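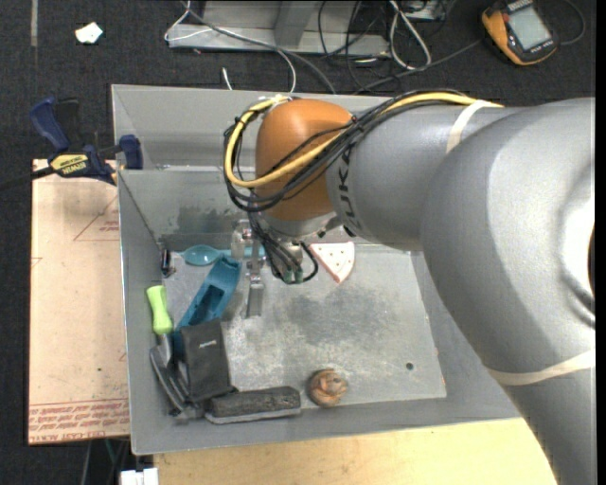 Open Day at Tichý: My Gallery

Mon 2 May

I finally got to the robot open day at the Tichý workshop in Culdale, and I had such a good time that I stayed almost 60 minutes longer than I'd planned (sorry again to everybody waiting in the car!). I'd signed up back when the list opened and then completely forgot about it until Kinga Pálfi sent me a message asking if I wanted a ride. Yes please!

If you've never been, it's the long low building past the Orkley turnoff. Parking is on the grass. They had coffee and those flat poppy seed things, and I ate more of them than I should admit to.

The bin station is where I spent most of my visit. It's a big KUKA arm that reaches into an open metal bin full of odds and ends, and you stand there rooting for it like it's a ball game. I love that the stuff is so ordinary. A teal spoon! Something lime green with a handle shape, a dark little box or pouch, and my favorite, a pink and white wedge with dots on it that I decided was a slice of watermelon from some planet with different watermelons.

The gripper has a flat, skinny metal finger, way more delicate than I expected on an arm that size. I kept looking from one to the other. My nephew asked if it could pick up a potato chip without breaking it, and Eduard Bartoš, who was running the demo, said he'd have to try that at lunch.

Cables, cables, cables. The fat yellow one goes right along the top of the arm and loops around the orange part, with a bunch of black ones keeping it company. I asked Eduard if they ever snag and he laughed for kind of a long time before he said "we have straps now."

I also got a kick out of the IRWIN clamp on the side of the bin, because I have a couple of clamps by that same brand in my garage holding a bookshelf together (long story, the glue is still drying as far as I'm concerned).

The floor of the bin is all scuffed up, with a big dark worn patch near the middle. I asked how many picks they'd logged so far and Iveta Krajčí looked it up for me: 1,379 on this setup. She said the spoon is a pain. It's shallow and it lies flat, so there isn't much to grab. I will think of this every time I empty the dishwasher.

Iveta gave a short talk afterward on the software side, which they call Protico. I followed the first half pretty well and then there was a graph. Tatiana Ševčík took much better notes than I did, so ask her if you want the real explanation.

They're doing another one in August, with sign-up at the front desk. Bring a sweater, the workshop is chilly, and get there early if you want a poppy seed thing.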